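Lurside Pallet Rack Training Kit, Classroom Edition

Kits and Fixtures / Manipulation / Club and Competition

Part no. 1505
Status: in stock, ships flat
Required for: Getthorpe Student Handling Challenge, pallet class

Overview

The Lurside Classroom Edition is a bench-top work fixture for student teams practicing pick, place and stacking tasks with a small robot arm. It consists of a slatted wooden rack, a set of location hardware and a task booklet. The arm, gripper, controller and wrist camera are not included.

The kit was developed for the after-school robotics program at Jenance Technical School and is now the reference fixture for the pallet class of the Getthorpe Student Handling Challenge. Teams that practice on it will meet the same slat spacing and the same edge height at the event.

What is in the box

Rack parts, cut and sanded, unfinished
Assembly screws and one hex key
Four location pegs
Two table clamps
Task booklet, spiral bound
Score sheets, pad of 100
Paper drilling template for permanent mounting

Load items are not supplied. The rules allow any rigid container that fits the go/no-go ring printed on the back cover of the booklet, and most clubs use whatever is in the cupboard. Fill containers with dry rice or sand to reach the class weight. Liquids are not permitted at the event.

Specifications

Slat width: 120 mm
Maximum load per container: 227 g
Material: wood, light finish, edges eased by hand
Assembly time: one class period for two students
Tools required: hex key (supplied), square, pencil
Recommended table: flat, rigid, matte surface

Slat width is held to 1 mm. Overall length varies slightly between production batches and is written in pencil on the underside of the first slat. Enter that value in the team's configuration file before running any of the supplied tasks. The event racks are measured in the same way and their lengths are posted at check-in.

Compatibility

The fixture works with any arm that can reach the far slat from a base clamped at the near end of the table. Parallel grippers are preferred. Suction cups will hold on a flat lid but tend to lose grip on ribbed cans, and they are not scored in the junior division.

The Usman classroom controller reads the task files directly. For other controllers, the waypoints are listed in Appendix B of the booklet as a plain table in millimeters, with the origin at the near left corner of the rack. Z is measured from the table surface. Older copies of the booklet measured Z from the top of the slats - check the footer for "Rev. C" before typing anything in.

Setting up

1. Clamp the rack to the table before powering the arm. Two clamps are enough if they are placed diagonally.
2. Jog the gripper to the near left corner and record the origin.
3. Move to each corner in turn at low speed. Correct any skew in the software. Shimming the rack is allowed at home but not at the event.
4. Run Task 1 with the gripper empty.
5. Place the load items and run Task 1 again.

Students should stay outside the taped area while the arm is enabled. One student holds the stop button and does nothing else.

Camera and approach angle

Wrist cameras cause more lost points in the pallet class than grippers do, and the usual fault is an approach that is too low. At a shallow tilt the rack recedes steeply in the picture and the far end is compressed. In the wrist view reproduced with this section, the two green containers at the upper end of the rack show only their lower portions, while the gripper fingers take up much of the bottom edge. A detector trained on whole containers will often miss a target presented this way. The openings between the slats are a second problem, as darker shapes of floor and equipment show through them and can be picked up as false edges. Raise the approach, or mask everything outside the slat surface once the corners have been found.

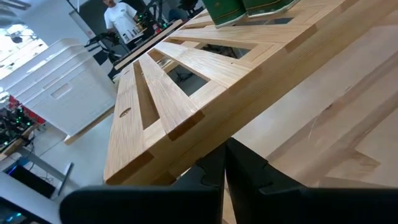

Marit Rustad, who wrote the task booklet, recommends saving one picture per approach during practice and sorting them by result at the end of the session. Junior teams can do this by hand. Senior teams are expected to log joint positions with each picture and submit the log with their engineering notebook.

Task list

Task 1: Single pick from the far slat, place on table
Task 2: Single pick from table, place on the far slat
Task 3: Swap two containers, no contact between them
Task 4: Stack of two, near end
Task 5: Unannounced layout, senior division only

A container that tips into an opening counts as dropped, even when it does not reach the table. A container left overhanging a slat counts as placed if it stays put for the judge's full count.

Spare parts

Single slat, drilled
Single slat, undrilled
Peg set
Clamp pads, pair
Booklet, Rev. C
Score sheet pad

Slats wear along the inner edge, where fingers strike on a missed pick. Light dents can be sanded. Replace a slat when the dent reaches the screw line.

School and club orders

Purchase orders are accepted from schools and registered clubs. Orders received by the end of June are delivered before the fall term. Racks can be supplied assembled on request, but shipping is charged by volume and the flat pack is considerably cheaper.

Technical questions about the fixture and the task files go to Pichit Khunthong at the Lurside education desk. Please include the batch length from the underside of the first slat and the controller model. Questions about scoring or eligibility should be sent to the Getthorpe event office, which maintains the rules separately.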